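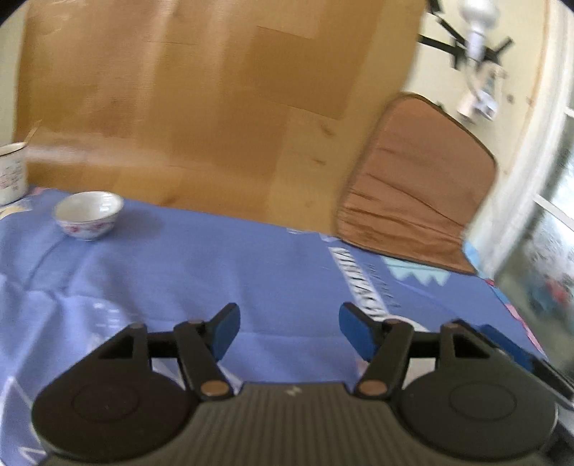 Hostdale Hand-Held Gripper Evaluation Program
Equipment page: two-finger units on loan from the Flascombe equipment pool

Overview

The Hostdale evaluation program allows member laboratories to try out hand-held grippers before committing to a purchase. Each unit is operated directly by a person, with no arm attached, so that finger shape, opening width and grip feel can be judged on ordinary objects in ordinary rooms. Results are entered on the comparison sheet supplied with the unit and returned to Flascombe at the end of the loan.

Two models are currently offered. Both accept the same finger mounts, and fingers may be exchanged between them.

Esfahani 2
Linkage-driven jaws with blue fingers on black backing. The open triangular side brackets keep weight down and leave the pivots within reach for inspection. Recommended for bowls, cups and other tableware, where the fingers must close on a curved wall or a thin rim.
Maximum opening: 65 mm
Loan reference: 373

Clelline
Parallel-sliding jaws with straight fingers. The jaws remain level through the full stroke, which makes the model easier to align with boxes and flat-sided goods. It is heavier at the front than the Esfahani 2, and users with smaller hands have asked for a wrist strap during longer sessions. A strap may be requested with the order.
Maximum opening: 65 mm
Loan reference: 13

Trial procedure

Laboratories are asked to run the same set of tasks with each model. The standard set covers picking up a small bowl by the rim, moving a mug by its body, and placing a thin stick upright in a container. Household items already on site may be used. Porcelain and enamel pieces are both suitable, provided that the same pieces are kept for both models.

Work should be done on a covered table. A cloth that wrinkles under the fingers is acceptable and gives a fair account of how the unit behaves outside the laboratory. Daylight from a side window is permitted; the operator should note it on the sheet. Every task begins with the jaws fully open and clear of the object.

Operators should complete all tasks with one model before changing to the other. Where two people share a trial, each should use a separate sheet.

Care and inspection

Check the pivot caps before each session and report any that turn freely by hand. Wipe the fingers with a damp cloth. Do not use solvent on the gripping surface. Units should be stored with the jaws open, in the case provided.

Damaged fingers are replaced at no charge during the loan period. Damage to the linkage or brackets must be reported before the unit is used again.

Availability

Requests for the next loan period close on 18th December. Units from that period are due back at Flascombe in June. Laboratories wishing to compare both models side by side should state this on the request form, as paired loans are scheduled separately.

Technical questions and completed comparison sheets should be addressed to Soudabeh Abbasi, Equipment Evaluation, Flascombe.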